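# Trikamach Rehearsal Licence

**Simulated rooms for planning a robot purchase before you own a robot**

Most people buy the arm first and find out about the doorway later. The Rehearsal Licence is for the smaller, duller group who would like to know about the doorway. You get a set of rendered domestic rooms, a choice of arms to put in them, and enough time to discover that the one you liked in the brochure can't reach the sideboard.

It runs on an ordinary workstation with a decent graphics card. No compressor, no floor bolts, no conversation with the landlord.

## What you get

- 8 furnished rooms in the Plorden set, with movable furniture
- 8 seats, which can be passed between colleagues without a form
- Adjustable camera position, so you can try a mounting point before drilling one
- Reach and clearance reports, exported as a spreadsheet your finance team can ignore at leisure
- Email support from Lirthorpe, answered by people who have used the thing

## What it costs

The licence is £1,524 a year, billed in January whenever you joined, with the first year charged pro rata. Extra rooms are £40 each. There is no premium tier. We had one, and it turned out to be the same product in a better font.

If you go on to buy an arm through Korletey, they take the first year's licence off the hardware invoice. Ask for this in writing when you request the quote. Their sales desk is cheerful but forgetful.

## Budgeting around it

Kwaku Essien wrote our planning worksheet and recommends filling in the mounting and cabling lines before the arm itself. Customers tend to do it the other way round and then find they have bought a very good arm and a trestle table.

Allow for a second camera as well. A single view can spend a surprising amount of its time looking at wall, and you'll want to learn that on a licence rather than on a purchase order.

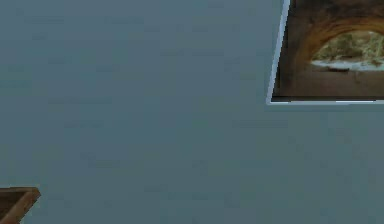

*Plorden set: plain wall with framed picture, wooden edge at lower left.*

## Before you order

Textures are soft at close range. For planning reach and sight lines this hardly matters – for reading small labels it matters a lot, and you should test with real ones.

The rooms are also tidier than yours. Rokeya Mollah keeps a clutter pack for anyone who finds this unrealistic, free on request, mostly shoes.

Orders and worksheet requests go to the Lirthorpe office. Please say which arm you have in mind, even if you're only half sure.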